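## 4. Setting Up a Two-Arm Table Clearing Station

This section takes you from a bolted-down Plurnis pair to a station that can clear a table on its own while your crew gets on with other things. It's the fun part! Read section 3 first if the arms aren't mounted yet, and keep the stop button within reach of whoever is running the station.

### 4.1 Before you power up

1. Check that the table is level and doesn't rock. A folded napkin under one leg is fine for lunch but will ruin your calibration.
2. Put the sorting bin at one end of the table, inside the reach line you marked in 3.4.
3. Route all cables away from the walking side and tape down anything that crosses a path.
4. Open both grippers fully by hand. They should move smoothly, with no clicking.
5. Log in to Tutum on the station laptop and choose **New table**.

> **Caution:** Keep hands, sleeves and lanyards off the table whenever the status line reads ARMED. The arms start gently, but they do start without a countdown.

### 4.2 Teaching the first items

Start with real leftovers from your own break room. Foil trays, paper cups and balled-up paper are a great first set, and they're what the Kelham site began with in March. Valdir Barros, who ran lunch cleanup there for years, picked every item himself, and his choices were far better than the tidy sample kit we had sent along. He knew which things roll and which ones fold up when you squeeze them.

1. Place two or three items on the table, well apart.
2. Select **Teach**, then guide the nearer arm to the first item.
3. Close the gripper until the force bar turns green. For foil, stop at the first green segment.
4. Move the item over the bin and press **Release**.
5. Save, move the item to a new spot, and repeat.
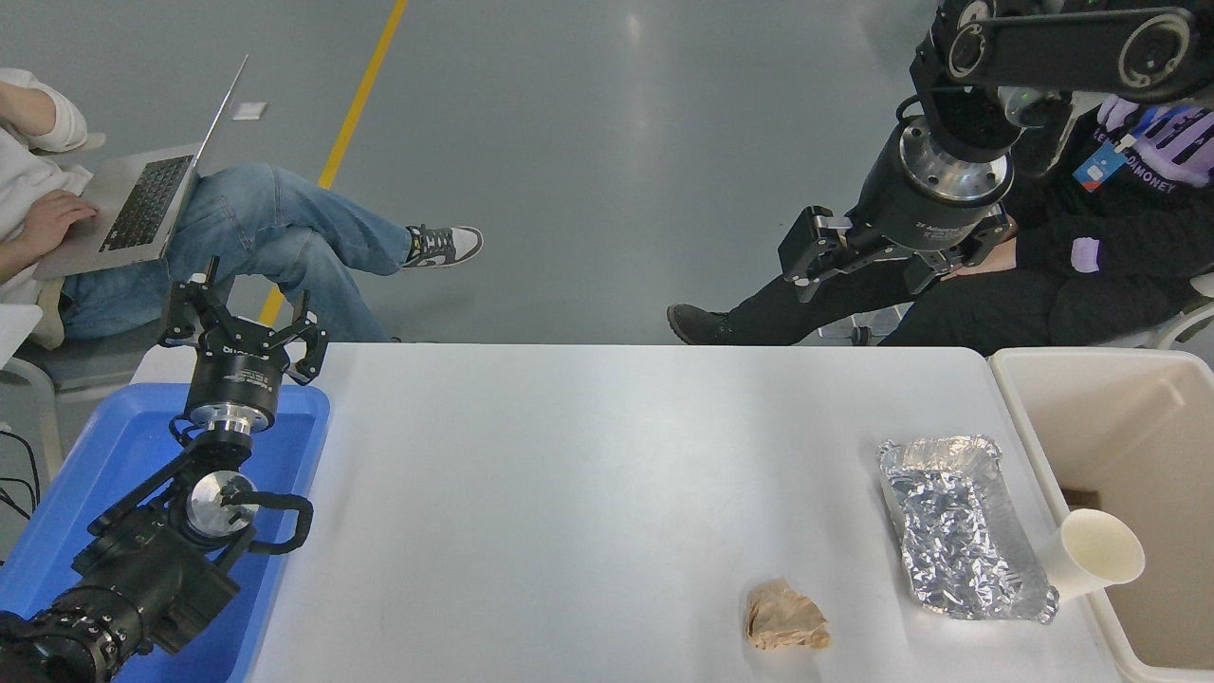
Plan on 106 saved examples before you try a run without guidance. That sounds like a lot, but two people trading off get there in a morning, and the second half goes much faster than the first. Crumple things differently each time, tip cups over, turn trays around – the messier your examples, the better the station copes with a real lunch.

**Note:** If the arm keeps nudging a cup away, lower the approach speed to 240 and try again. Don't raise the grip force to make up for it.

### 4.3 First run

1. Clear both arms to the rest position.
2. Set out the items and step back behind the line.
3. Press **Run** and watch the first three picks from start to finish.
4. If a pick fails twice, press **Pause**, take the item away, and add it to the Teach list.
5. Empty the bin when the counter reaches 156, or sooner if you're handling bulky trays.

Error 1345 means the two arms have asked for the same space. Press **Pause**, send one arm to rest, and resume. You'll see it often on day one and hardly ever by the end of the week.

### 4.4 Who does what

Please settle this before the station goes live, and settle it with the people who clear the tables now.

- **Station lead:** starts and stops runs, and signs off on new items. At Kelham this is Valdir on the early shift and Refilwe Motaung on the late one.
- **Second person:** teaches items, empties the bin, wipes down the gripper pads.
- **Everyone else:** can press stop at any time and doesn't need to explain why.

Expect the work to change shape. There's less scraping and carrying, and more watching, teaching and deciding. Refilwe told us she missed walking the floor and chatting with people, so her team kept one hand-cleared round in the afternoon. We love that, and the schedule page in Tutum now has a **Manual round** option for it.

Hours freed up by the station should be on the rota before the first live run, with names next to them. Hendrik Steyn keeps a blank rota you can copy; ask support for it.

### 4.5 Shutting down

1. Press **Pause**, then **Rest**.
2. Wait for the status line to read SAFE.
3. Wipe the finger pads with a damp cloth and let them dry open.
4. Close Tutum and switch off at the wall.

Cleaning schedules for the pads and joints are in section 5.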